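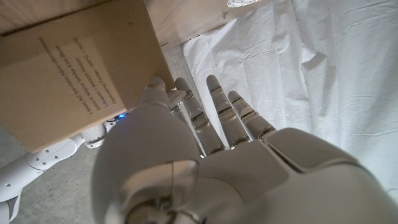
In the town of Mostside, the good plates live behind glass. I grew up with this custom and for a long time I did not question it. My grandmother's dinner service, made at the Firka factory, came out at Easter and at weddings, and the rest of the year we ate from whatever was chipped. When her apartment was sold in February, the service had to travel to mine. All one needs for such a move is a plain cardboard box and a white cloth, and also a quiet afternoon, which was more difficult to find.

Mostside has 2755 inhabitants, and I believe that most of their families own something from Firka. The factory closed 37 years ago. It made cups, soup bowls and big oval dishes for fish, although we are far from any sea. Young people who leave for the city do not want to take these things. They cannot go in the dishwasher, they say, and they do not fit the shelves.

So the services go to Rimatar, the secondhand shop behind the station. The shop asks 35 for a complete coffee set and it is still not easy to sell. Single plates go better. Customers buy one with flowers and one with a gold edge, and at home they put them together without any shame. My grandmother would have called this a disorder. I find it a cheerful way to set a table, and a gold rim looks very well on brown wood with no tablecloth under it.
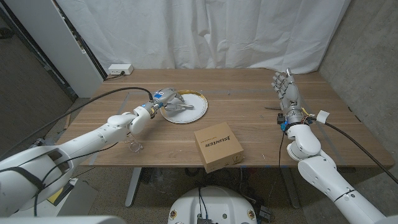 Every day is good enough

Across the river is Sundaram, a small lunch place which has served on old Firka porcelain from its first day. The soup arrives in a bowl made for compote. The coffee cup and its saucer have perhaps never met before. Things break, of course, and then somebody walks over to Rimatar before the evening opening and comes back with more.

I asked in the kitchen how they wash the gold edges. By hand, they told me, in warm water with a soft sponge, and never with baking soda, because it scratches. Between the plates in the cupboard they lay paper napkins.

At home I do the same now. The glass cabinet went to my cousin, who keeps seeds in it. On the first morning I ate a boiled egg and toast from the good service, rather nervously, and afterward I washed the plate and left it on the rack by the sink, where I could reach it for lunch.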